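Sim-to-real gap smaller than claimed? Kaltance desk task
Forum: Manipulation - Papers and Results

gridlock_88
6 November 2024
Reran the Kaltance desk policy in sim. 500 rollouts, four camera poses, same weights as the paper. Close-up pose is by far the worst - arm blocks half the desk and success drops 18 points vs. the overhead one. Paper only reports the overhead. One render from the bad pose, laptop and monitor in back, small thing on the desk partly behind the arm.

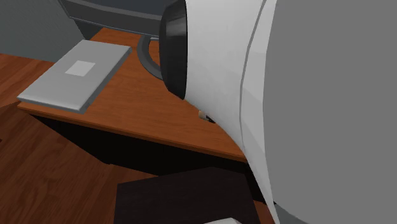 Vol. 7, No. 4

^ ignore that line, pasted from the Haverford newsletter where the orignal result ran

tomato_jig
so occlusion hurts. ok. did you retrain with the close pose or just swap it at test time? if you just swapped it thats not a fair hit on the method

gridlock_88
Test time only. But they say "view robust" in the abstract, so...

pelmet
Disagree w/ tomato. If you claim robust you eat the swap. Buvance did the same check in August and lost way less. They randomize poses in training tho

tomato_jig
Buvance also has roughly 100 hours more data. not the same thing at all

pelmet
fair. still want to see the close pose in the table

gridlock_88
Retraining tonight with mixed poses on the Komix box, same seeds. Will post numbers wether they help me or not

tomato_jig
post the per-pose split too pls, not just the mean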